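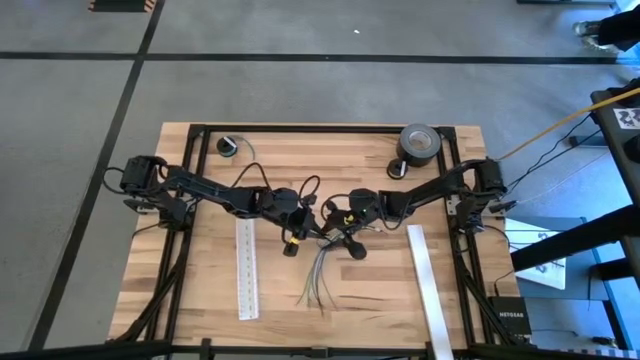 What does a household buy when it pays for a vegetable box share at the start of a season?

A claim on part of whatever a farm harvests over an agreed number of weeks, paid for before anyone knows what the harvest will be. Most of the arguments in this topic come from people on one side or the other forgetting the second half of that sentence.

Food and Community, Topic 9: Box schemes, shared farms and the communal table
Course notes, May 2020

These notes go with the Kavell reading, which you should have finished in April. They don't replace it. Where I disagree with the reading I've said so, and you're welcome to disagree with me in turn, provided you bring some evidence.

1. The basic arrangement

Members pay up front. The farm gets cash when it needs it for seed, wages and repairs. Members get a weekly box of produce and, on paper, a share of the risk. If hail flattens the lettuce, there is no lettuce, and no refund either.

That is the textbook version. Many schemes now let members pay weekly, skip a week, swap the turnips for something else, or cancel at short notice. I don't object to any of that as a way to sell vegetables. I do object to calling it shared risk, when the farm is carrying nearly all of it and paying for the packaging as well. When you read a scheme's own description of itself, look first for the cancellation terms. They are usually more informative than the paragraph about values.

2. The Tindale case

We'll use the Tindale scheme as our worked case. It sold 78 shares at $558 each for the season, so members put in $43,524 before the first box went out. Write that figure down, because you'll need it for the exercise.

Now consider what it had to cover. Seed and seedlings, water, fuel, a delivery run, crates, insurance, the lease, and the labour of everyone who worked there. The Tindale newsletter says the scheme "pays its way". It doesn't say whether the growers drew a wage. Those are separate claims, and a scheme can look perfectly healthy for years by leaving the growers' hours out of the sums.

I'm not accusing Tindale of hiding anything. The newsletter was written for members, who mostly wanted to know what to do with kohlrabi.

3. Does the box change how people cook?

The reading says it does. The evidence it offers is a member survey, answered by the members who felt like answering it, at the end of the season, after the unhappy ones had left. Treat it with care.

A few questions worth asking of any claim in this area:
Who filled in the survey, and who had already dropped out?
Did anyone measure what went in the compost?
Were these people keen cooks before they joined?

The last one matters most. A household that already cooks from scratch most nights will have a fine time with a surprise bunch of silverbeet. A household with two shift workers and a small fridge may not. If the first sort joins and stays, and the second sort joins and leaves, the scheme will seem to be turning out good cooks when it has mainly been collecting them.

4. The shared dinner

Nearly every scheme holds one. The Drasetti dinner in your reading ran to 11 dishes, all from the season's produce, with members bringing their own wine. It sounds like a lovely night and I'd have gone.

What we're asked to believe, though, is that dinners like this "build community". Perhaps they do. The usual evidence is that people at the dinner enjoyed the dinner. You'd want to know whether members who met there saw each other again, whether they renewed at a higher rate, and whether the ticket price kept anybody away. The Þrastardóttir chapter is the only one on our list that tries to follow members into a second season, and its findings are a good deal more modest than its title. Read the appendix before you quote the introduction.

The cooking demonstration is a slightly stronger case. Somebody who has watched a celeriac being peeled is probably less likely to leave one in the crisper until it goes soft. Even so, "probably" is my guess and I haven't found a decent study.

5. Exercise for the tutorial

Using the Tindale figures, draw up a season's budget on one page. Pick a season length and say why you picked it. Include a line for the growers' labour at a proper hourly rate, even if it ruins the total. Then work out what the share price would need to be for the budget to balance, and write a short paragraph on whether the same 78 households would be likely to pay it.

Bring a printed copy. Please don't round the share price to make the arithmetic nicer.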